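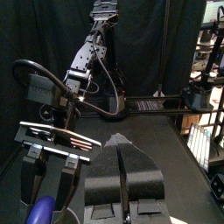 Two grippers, one with a silver rail along its upper bracket.

Winter on the waterfront: the Starura returns to Tromport

For one evening each winter, the main street of Tromport is closed to vehicles at the railway crossing and the town walks down to its harbour carrying lanterns. The Starura, as the procession has been known for most of its history, is the oldest public celebration in the district. This year it takes place on 20/07/2019, with an expanded food market, a longer route and a return to the old fish wharf after 6 years on the foreshore reserve.

The decision to go back to the wharf was announced in April, after repairs to the decking were signed off by the harbour authority. The wharf is where the earliest processions ended, when the fishing families of the northern shore brought lamps down to the water on the longest night and left them burning until the boats had been blessed. The date has since moved to a Saturday night to suit visitors and school families, and the blessing is now shared between the town's congregations, but the final walk along the planks was always regarded as the proper end of the evening. Its absence was felt.

A festival made by hand

Lantern making begins several weeks before the procession. Workshops are held at Swanepoel Hall, the former seamen's institute on the corner above the boat ramp, and are open to residents and visitors without charge. The traditional Tromport lantern is a six-sided frame of split cane covered in oiled paper, carried on a pole at shoulder height. Most families own at least one older frame, re-papered each winter and stored in a shed or under the house for the remainder of the year.

Colours once showed which part of town a family came from. Households on the northern shore carried white and yellow, those on the hill carried red, and the families who worked the oyster leases carried green. The custom has loosened, and many newer residents choose freely, but the northern shore still walks first and the oyster families still walk last, a courtesy explained by the tide: the lease workers came in late and joined at the rear.

The largest lanterns are the work of the district's schools and community groups. A total of 56 groups have registered for this year's procession, among them a contingent from the Tongan church, the combined primary schools, the surf club and the Filipino association, whose star-shaped parol lanterns have been a fixture on the route for a generation. Large pieces must pass beneath the footbridge at the bottom of Wharf Street, and every group is issued with a measuring pole well in advance.

Music on the route

There is no amplified music until the procession reaches the water. Bands are placed on foot between the groups and are asked to play quietly enough that the singing can be heard. The Starura songs are short, and a few are sung in rounds, the front of the line beginning a verse that reaches the rear some minutes later. Song sheets are available from the library and at the crossing on the night.

The town brass band will lead the walk, followed by a drumming ensemble and two choirs. At the wharf, a programme of dance and music runs for 4 hours on a covered stage. The opening item is the net dance, performed by members of the long-standing fishing families and taught within them. Groups from across the region will follow, with the final hour given over to a public dance for all comers.

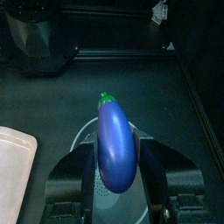 At the table

The food market is the part of the celebration that has changed the most. It began as a soup kitchen for the crews, served from coppers behind the ice works, and the fish soup remains its centrepiece. The recipe calls for mullet, potato, dried orange peel and a good deal of white pepper. It is ladled from the original coppers into bowls that diners are encouraged to bring from home.

Around it there is now a market that reflects the town as it has become. Visitors will find grilled oysters, lumpia, Tongan lu pulu wrapped in taro leaf, Polish dumplings, and the flat aniseed bread baked in Tromport only at this time of year. The bread is sold by the half-loaf and is generally gone before the procession arrives. Those who wish to try it should come early or order from either of the town bakeries.

Long tables will be set out in the ice works with seating for 208 people. Places are not reserved, and diners are asked to give up their seats once they have eaten. Elders and those with limited mobility have priority at the tables nearest the doors.

Getting there and getting about

Parking in the centre of Tromport is very limited, and the wharf precinct will be closed to cars from midday. Wovico, the regional bus operator, will run additional services from the inland towns during the afternoon, with return buses leaving from the railway crossing until the close of the public dance. Timetables are posted at all stops and at the visitor centre.

The procession leaves the crossing at dusk. The walk to the wharf takes about 56 minutes at the pace of the leading band. The route is sealed and mostly downhill, though the wharf decking is uneven in places and prams should be taken slowly. A shorter, level route joins the procession at the footbridge, and marshals will hold the line there to allow walkers to enter.

Open flames are not permitted on the route. Battery candles can be bought at Swanepoel Hall during the workshops and at the crossing on the night. Warm clothing is strongly advised, as the wind on the wharf is often considerably colder than in the town. In the event of a gale warning, the procession will finish at the foreshore reserve, and the market will go ahead inside the ice works.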